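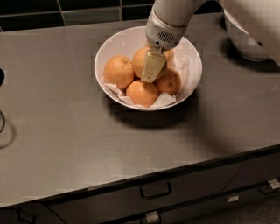 Flernside Residential College
Domestic Bursar (full-time, permanent)

Applications are invited for the post of Domestic Bursar at Flernside Residential College. The post falls vacant on the retirement of Dulce Pacheco, who has held it for 14 years, and the College wishes to appoint a successor in time for the new academic year.

The College

Flernside provides short residential courses for adults returning to study, chiefly in history, languages and bookkeeping. Courses run from three days to 12 weeks. Students live in two buildings, the Old House and the Wernuter Wing, and take their meals together in the dining hall. There is a resident Warden, a teaching staff drawn largely from the surrounding district, and a domestic staff of 20, for whom the Domestic Bursar is responsible.

The Post

The Domestic Bursar reports to the Warden, Leonilde Aguiar, and attends meetings of the Governing Body when domestic matters are under discussion. The person appointed will have charge of the following:

The allocation and upkeep of study bedrooms, including the preparation of rooms between courses.
Catering, in consultation with the Head Cook, and the ordering of all provisions.
The laundry contract and the household linen.
The domestic budget, with a written statement to the Warden at the close of each term.
The engagement, training and supervision of domestic staff.
Fire drills and the keeping of the fire register.

The kitchens and provisions

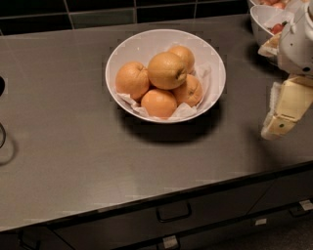 Catering accounts for the greater part of the domestic budget, and candidates should be at ease with menus, suppliers' invoices and stock sheets. Breakfast and supper are served at fixed hours; lunch is a cold meal on teaching days and a hot one at weekends. Fruit is provided daily without charge to students, and the white bowl of oranges on its lining of tissue paper, set out on the steel counter, is typical of the plain manner in which the College likes such things to be done. The Domestic Bursar places the weekly greengrocery order and is expected to keep waste low. Special diets are met wherever notice has been given on the enrolment form, and the Domestic Bursar should be prepared to speak with students who have not given it.

The College has lately revised its purchasing arrangements. Dry goods and cleaning materials are now ordered monthly, and perishable goods weekly. A stock count is made on the last working day of each month and signed by the Domestic Bursar and one other member of staff. The present storeroom is adequate for term-time use but becomes crowded in May, when the summer supplies are delivered – the successful candidate may wish to propose a better system of shelving. 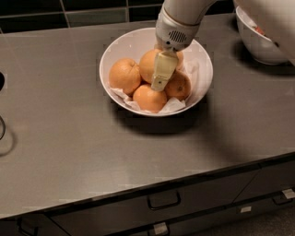
Any such proposal should be made in writing to the Warden, with an estimate of cost. Expenditure on fittings is considered once a term, and small repairs may be authorised by the Domestic Bursar without reference to the Governing Body.

The Person

Candidates must have held a supervisory post in a college, school, hospital, hotel or similar establishment. A recognised certificate in food hygiene is essential. Experience of preparing rotas and of keeping accounts is essential; a knowledge of the Stuter room-booking system is desirable, though training will be given. The College particularly values patience and good humour in dealing with students, many of whom have not lived away from home before.

Terms

The working week is five days in seven, by rota, with some evening duty. Over the Christmas closure only essential cover is required, and this is shared with the Warden and the Estates Manager. Meals are provided free of charge on duty. A small unfurnished flat in the Old House is available at a modest rent, but residence is not a condition of appointment. Salary will be according to experience, on the College's administrative scale, and the appointment is subject to a probationary period and to satisfactory references.

How to Apply

Applicants should send a letter of application, a full account of their employment to date and the names of three referees, one of whom must be the present or most recent employer. Applications should be addressed to the Warden's Secretary, Flernside Residential College, and marked "Domestic Bursar". The closing date is 6/20/20. Applications received after that date will not be considered.

Candidates called for interview will be shown the kitchens, the linen room and a selection of student bedrooms, and will take lunch with members of the domestic staff. Reasonable travelling expenses will be paid on production of receipts. Those who need help with access, or who would like the particulars in large print, should say so when writing.

Informal enquiries about the duties of the post may be made to Dulce Pacheco, through the College office, on weekday mornings.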